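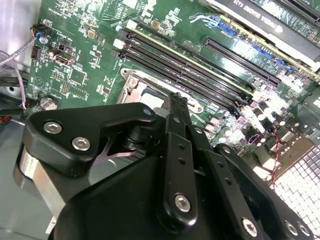 The gripper over the motherboard, with the four memory slots still to fill.

Every February the robotics club at Nillholm enters a contest, and every February somebody's parent asks me why the robot is so slow. I coach the thing, so I've had time to work up an answer. The answer is that computers are annoying to put together and always have been.

This year's task is desktop assembly. Our students named their project Malia, after an argument that took up most of a meeting, and the code for it now runs to 1,828 lines. A good share of those lines deal with memory sticks. A person lines one up, leans on it with two thumbs and thinks about lunch. Malia has to be told where the slot is, how hard is hard, and when to give up.

I'd like schools to do a lot more of this and a lot less of what usually passes for robotics, where a kit car follows a black line around a gym floor and everyone gets a ribbon. The kit car works on the first afternoon. Our club logged 237 attempts before winter break and 11 of them were any good. I have seen teenagers argue over a fraction of a millimeter with a passion I'd love to see applied to their laundry.

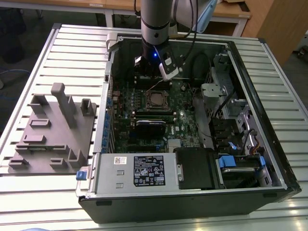
Softić wrote to the club newsletter that this is all very noble, but a kid who fails 226 times may simply quit, and the kit car at least gets them through the door. Fair enough – we did lose two to the Nova drama group, where I'm told the lines are shorter.

I still think the door is overrated. The ones who stayed can read a log file and tell you which attempt went wrong and whose fault it was, usually each other's. They also know what a coin-cell battery is for, which puts them ahead of me at that age.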